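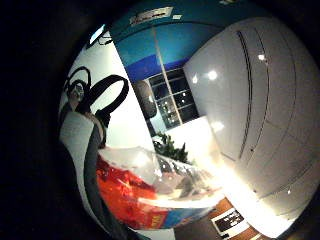
How many demos do we need before the robot can do a task by itself?

Depends on how much the task varies, and most people guess too low. For one object in one spot, a few dozen clean ones may get you something that works on a good day. For a kitchen job with different packages, benches and lighting, plan on hundreds, spread over as many rooms as you can get into. The Sellora set we use in the labs has 639 demos and still has gaps (see wk 5 notes).

WEEK 4 - TEACHING BY DEMONSTRATION
Notes by Ermelinda Esteves. Catalina Troncoso takes the lab half. Read before the lab please, we lose half the session otherwise.

Three ways to show a robot a task

1. Kinesthetic. Grab the arm and push it through the motion, motors in gravity comp. Good: you feel the contact. Bad: your body is in every camera view, and two arms at once is miserable. Heavy arms tire you out and the demos get sloppy after twenty minutes or so.

2. Teleop. Leader arm, VR controller, joystick, whatever. Robot does the motion so the recorded actions are ones it can physically do. Slow though. Expect to take several times longer than doing it by hand. Lag matters more than people think, anything you can notice is already hurting your demos.

3. Hand-held gripper. You carry the gripper, camera mounted on it, no robot in the room. Quick, portable, go to any kitchen. Cost: no joint angles. You have to recover the hand path from video + IMU, then hope the arm can follow it. Tokarz (the arm in lab 2) has shorter reach than you do. Remember that when you stretch across a counter.

Why fisheye on the hand-held

Wide view keeps more of the background in shot while the gripper is close to the object. The tracker needs background. Plain white wall at ten centimetres = no features = lost track. Shiny surfaces are bad as well, fridge doors, oven glass, anything where the reflections slide around when you move. The tracker can lock onto a reflection and drift. Clear plastic packaging is a pain for a different reason, the highlights change with every small tilt so the policy sees a "new" object each time. Don't avoid it. Just get more of it, from more angles.

Do NOT undistort before tracking unless the calibration file says to. Somebody does this every year.

What makes a demo usable

- one continuous go, start to finish, no pausing to think
- smooth speed. Fast jerks blur the picture and the path solver drops out
- start pose varied a bit each time, a hand's width is plenty
- object in view before you reach for it. If you can't do the task from the gripper view alone, neither can the policy
- free hand out of the way, unless the task is two-handed
- fumbled it? Keep the recovery if it's clean, bin it if you dropped the thing and started over

Last point gets argued about. Catalina keeps more than I do. A policy trained only on perfect runs has no idea what to do when it's two centimetres off, so recoveries are worth having. But a dithery operator teaches dithering.

Syncing and logging

Relance is the recorder. Video and gripper width come in on separate clocks, it lines them up afterward. Check the offset at the start of each session: open and close the gripper three times in clear view, compare with the width trace. If they don't match, stop and redo the calibration, don't "fix it later".

Upload to Zamska at the end. Folder limit is 1000 files, it fails quietly past that, so split by task. Operator initials in the log. We do look at differences between operators, lefties and righties approach handles quite differently and we want both.

Worked numbers (will be on the assignement)

One demo comes to 3460 frames after trimming. We train at every second frame, so 1730. With action chunks of 16 steps the last 15 start points don't have a full chunk. Either pad with the final pose or throw them out, giving 1715. Pad if the task ends holding still. Throw out if it ends moving. Write down which you did!

Common failure in training: the policy copies the pause at the start and never moves. Trim the idle frames. If it still freezes, look for demos where the operator waited with the gripper hovering over the object.

Before lab

Read sections 2 and 3 of the reader. Bring closed shoes. Charge the gripper battery the night before if your group has it, a dying battery drops frames well before the light goes red.

Lab sheets due 5 pm, hard copy or upload, either is fine. Pick a task with a clear finish (lid on, drawer shut, packet in the bin) so we can label success without a debate. Folding laundry has been taken off the list.

Next week: cleaning the data, and why teh held-out kitchens have to be really held out.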